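Fingertips, screws and a towel

May 24, 2020

Mudgway has been dropping things since March, so I finally gave it a proper going over. Mudgway is the gripper with the blue fingers. The arm it belongs to is called Tolldale, and the notes for both live in the Driturthorpe folder, which I keep meaning to tidy.

What I did, in order

Power off first, then wait for the arm to settle on its rest. I wiped both fingers with a damp cloth and let them dry. There was a film of lint on the inner faces, enough to make thin fabric slide.

Then the screws. The ones in the printed housing work loose after about 300 cycles, and the log said 507 since I last touched them. I nipped each one up by hand with the small driver. Printed plastic strips very easily, so I stop as soon as I feel it bite — I have already had to reprint one housing this year.

The closing position had drifted by 2 mm. I reset it with the fingers just touching, then backed it off slightly so the servo isn't straining against itself all the time.

Checking the grip

I use a green waffle towel with a black edge for this. The edge is the awkward bit, as it bunches up where the fingers close on it, and a badly set gripper tends to let it go.

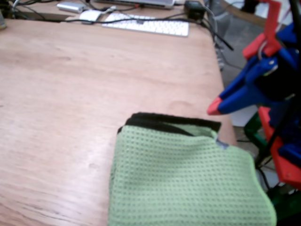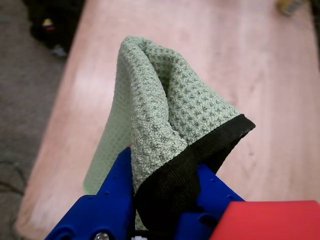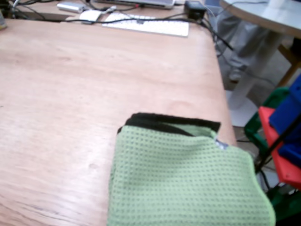
Still to do

The cable through the top bracket needs a better route. I would also like a spare pair of fingers in the drawer before the next round, but the printer wants 8 hours for a set and I have been putting it off. The cables at the far end of the table can wait.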